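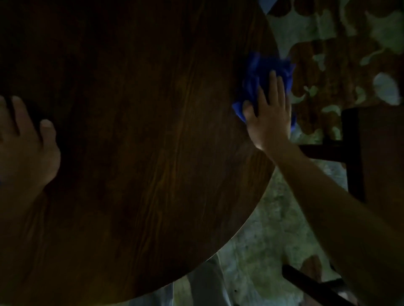 1/ The round table, a thread

Okay so a few of you asked what I ended up doing with the round table and I promised I'd write it up, so I'm doing it now before I forget which stuff I used. Wed 24 March, for anyone keeping score. Mostly this is about wiping a table. You've been warned!

2/ Background for the new people: I bought it in November from a house clearance out past Kurncombe. Paid 80 dollars, plus 26 for the guy with the van. It's dark, it's heavy, and the grain is gorgeous, all these long streaks running across the top with little bits of amber when the light catches it. I was in love before I'd even looked underneath (you should always look underneath).

3/ The top felt tacky when I got it home. You know that feeling when you rest your arm on a table and it sort of keeps a little of you? That. Years of furniture spray is my guess, layer on layer, and every layer holding on to its own dust.

4/ First try was dish soap and warm water, a few drops in a bowl, cloth wrung out really hard. It took off a surprising amount of brown gunk and I got very excited and told my sister it was fixed. It was not fixed. Next morning, still tacky.

5/ Second try was the Drallex wood cleaner that everybody at the hardware store swears by. It did more than the soap did. I went over the whole top twice with a day in between and wiped it back with plain water each time. After the second go I could slide a mug across it without that horrible little squeak.

6/ Then I left it alone for a week. I highly recommend this step, it costs zero dollars.

7/ Now the waxing. I used a small tin of the dark paste from Śliwiński, which is a tiny shop with terrible opening hours and a very good smell. You want way less than you think. I put a dab on the cloth, rubbed it in along the grain, let it go hazy, then buffed. If you can see wax sitting on the surface you've already put on too much (ask me how I know).

8/ How I do the rim, because somebody asked - one hand flat on the top, the other one pressing the cloth down and following the curve. Go slow. The rim is where everybody's hands go when they pull up a chair, so on mine it was the worst part by a mile. I did it an extra time and I'd probably do it again.

9/ Cloths! People get so fancy about cloths. I use old cotton T-shirts cut up and a couple of microfiber ones for the buffing. Wash them with no fabric softener. Fold the cloth over when one side gets grubby, and when you run out of sides get another one. I keep mine in a shoebox under the sink and the shoebox is a disgrace.

10/ I also do a check with my bare hand at the end of every pass. Palm down, fingers spread, just feel your way over it. Your hand will find a sticky patch long before your eyes do, especially on wood this dark. I found two spots near the middle that I'd have sworn were done.
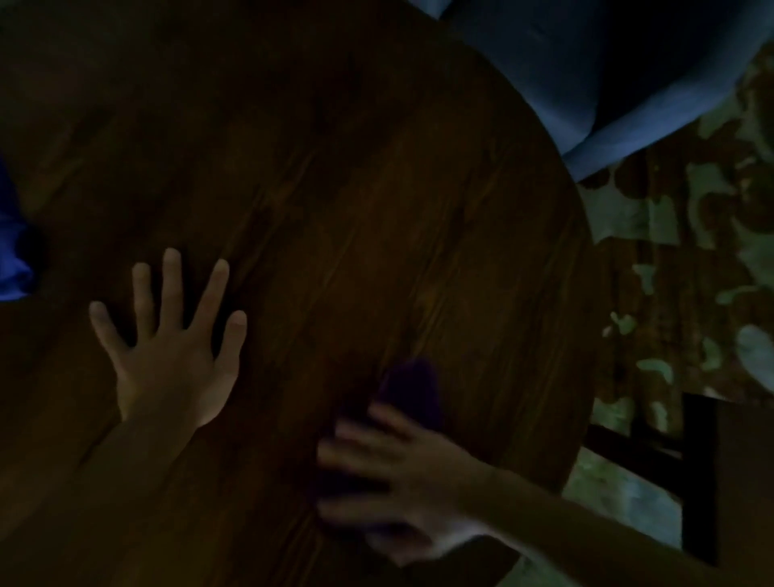

Hands on the table again, evening shift, lamps down low. Look at those knots.

11/ Someone's going to say sand it back and refinish it, and sure, maybe, if it was wrecked. Mine has dents and a few knots and I like every one of them. My neighbor wanted me to put a thick glossy coat on top so I'd never have to think about it again. But I kind of like thinking about it?

12/ Upkeep from here on is pretty boring. Dry cloth most days, damp cloth when there's jam, a little wax when it starts to look thirsty. Coasters always. I have a set from the Dundari market stall and I've become the kind of person who slides one under your glass while you're still talking.

13/ Replies so far: yes you can use the same wax on chairs. No I haven't tried it on anything painted. No the table is not for sale, and please stop asking, you know who you are.

14/ Next project is the bench in the hallway, which is a whole different mess. It's got somebody's old varnish on it and half of that is flaking. If you've ever dealt with flaky varnish on a seat, drop your tips under this one, I'm reading all of them tonight.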